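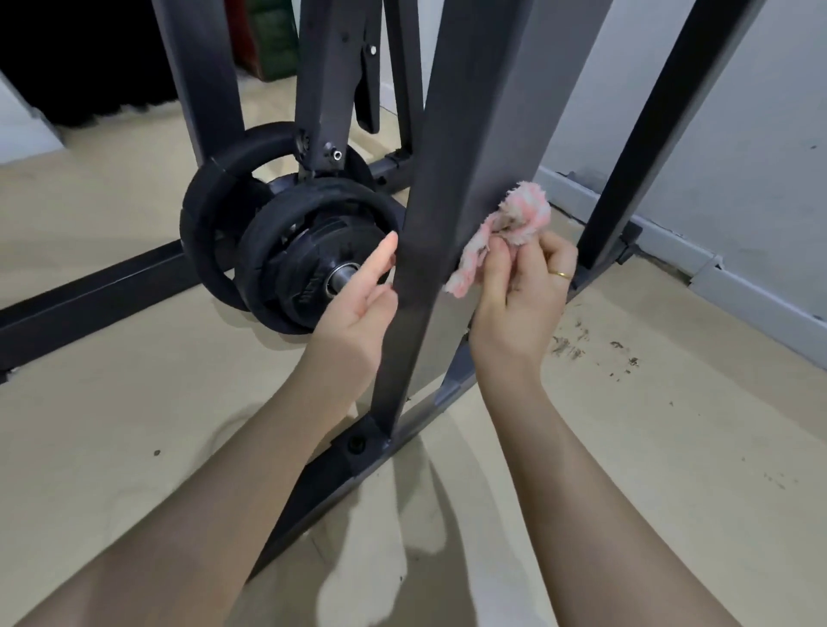
Setting up the Kositel to wipe a gym rack

I love this part! Before the arm gets a go, I wipe the steel by hand, one hand's fingertips resting on it, the cloth in the other, and note the order.

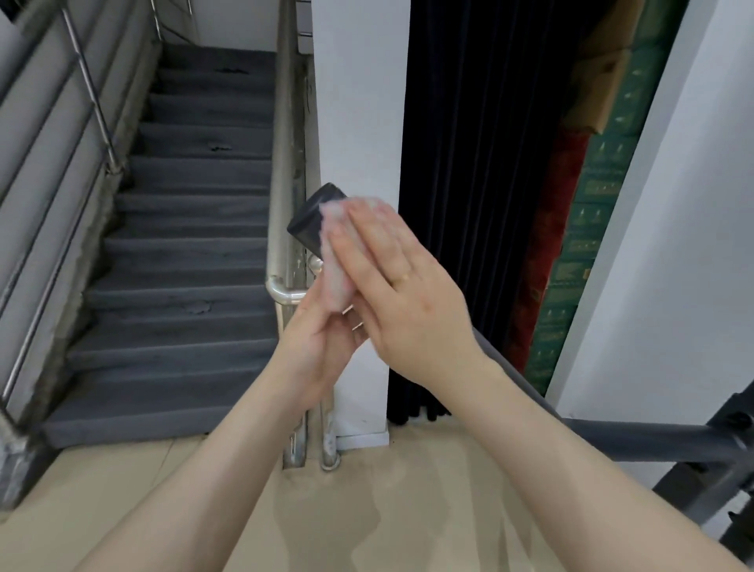

Does the arm need a special cloth?
Any soft one works, if it's folded the same way each time.

Small parts go last in my program, which is up to 18 moves now (so much fun to tune). 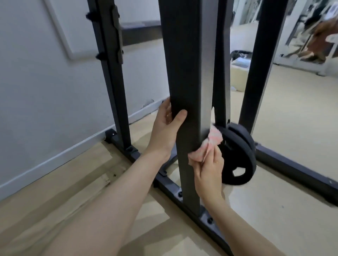
How often do you recheck the gripper pads?
Every January, plus whenever the cloth starts slipping.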